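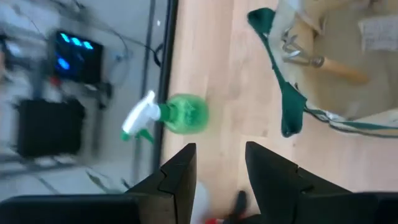
Green spray bottle, bench top.

September, Sunday, 2:00 p.m. Germination trial, Grarkthorpe seed lot 137

Trays from the Vurkley greenhouse were transferred to the growth room at the start of the shift. Each tray was lined with fresh blotter paper and misted by hand until the paper darkened evenly. Tray 14 had dried at one corner and was re-wetted – its results are to be recorded separately.

Cumulative count of sprouted seeds, all trays: 905. The Partanen lettuce remains ahead of the Mallik variety, which shows short roots and some browning at the tip. Mold was noted in three trays. Affected seeds were removed and the trays moved to the lower shelf.

Colleagues are asked to refrain from adjusting the thermostat before the next reading. Lids stay on overnight. Tap water is not to be used for misting. Blotter paper is running low and has been reordered.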